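Ivorden Visit Letters: README

A transcribed set of letters and visit notes from the Ivorden prison chaplaincy, typed up from the paper files so that they can be searched, quoted and argued over. Maintained by Birthe Kvaran, who would like it known that the handwriting was not hers.

What is in it

There are 800 records. Each one is either a letter from a man inside to a chapel visitor, or the visitor's own note written after a Thursday evening visit. The notes are shorter than the letters and much worse spelt. Of the total, 89 are in a language other than English and come with a translation in the field next door.

Files

letters.csv holds the letters, one per row.
notes.csv holds the visit notes.
songs.txt lists the hymns asked for, including one that has never been found in any hymnal and may be a football chant.

Fields

id: a number, with gaps. The gaps are letters withdrawn by their writers. Please don't write in to ask about them.
wing: Fillberg, Skerkov or Boonyarit. These are cover names for the three wings and mean nothing at all, though people keep sending us theories.
month: month only. Nothing finer was kept.
theme: picked from a list of 13, among them forgiveness, family, release, scripture, doubt and food. Food is the largest by a long way. Visitors hoping for doubt should adjust their expectations.
text: the words themselves, with names taken out.

How it was typed

Two people read every page separately and then compared versions. Where they disagreed, the word is in square brackets. Where they disagreed and stopped speaking for the afternoon, it is in double square brackets. Spelling was left alone, underlining became capitals, and drawings were noted as [drawing] with no attempt at criticism.

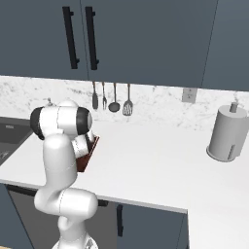 Consent

Every writer signed a form, and the form was read aloud to anyone who wanted it read. A writer may withdraw at any time by telling the chaplain, and the row goes at the next update. If you hold an older copy, delete the row from yours as well. We can't check that you have, but you are working with prison chapel letters, so there is some hope.

Known problems

The notes were written by visitors, and visitors like a good visit. Read "he seemed much encouraged" with care. Version 2 fixed the month column, which had everything happening in June. The Skerkov wing is thin because its post was kept in a cupboard with a leak.

Please don't

Use the letters to guess who anyone is, put them in fundraising leaflets, or tidy the grammar and call it a testimony.

Corrections

Send them to Birthe with the id and the word you think it should be. Sermons may be enclosed but will be filed separately.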